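Skistach Roll-Top Display Case, Counter Model
Item 146
Supplied by Lelbridge Catering Equipment

The Skistach roll-top display case is intended for cafés, school canteens, church halls and small bakeries that sell cakes and pastries from an open counter. It keeps food covered between sales and allows customers to see what is on offer before they order.

Each case consists of a white plastic base and a clear acrylic lid. The lid rolls up and back over the contents and is raised by a black handle at the top edge. Round black hinge knobs hold the lid to the base on either side. The knobs may be tightened by hand and should be checked once a week where the case is in daily use.

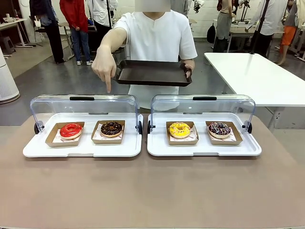
Two cases may be placed side by side on one counter. Customers who order a pair are advised to leave a narrow gap between them so that the hinge knobs can be reached. Doughnuts and other glazed goods should be set out on lined paper trays, which keep the base clean and can be lifted out whole when the case is refilled. The case is not refrigerated and is unsuitable for fresh cream.

Related items, sold separately:
Mekness serving tray, dark brown, rectangular, raised rim
Lâm kraft paper trays, box of 1000
Paper tray liners, white, patterned
Replacement hinge knobs, pack of 12

Cleaning
Wash the lid and base with warm water and a mild detergent, then dry with a soft cloth. Scouring pads and spirit-based cleaners will cloud the acrylic. The case must not be placed in a dishwasher.

Delivery
Orders are normally dispatched within two working days. Cases damaged in transit must be reported to Lelbridge within 29 days of receipt, and the original packaging should be kept until the return has been agreed.

Page last revised 11 November 2018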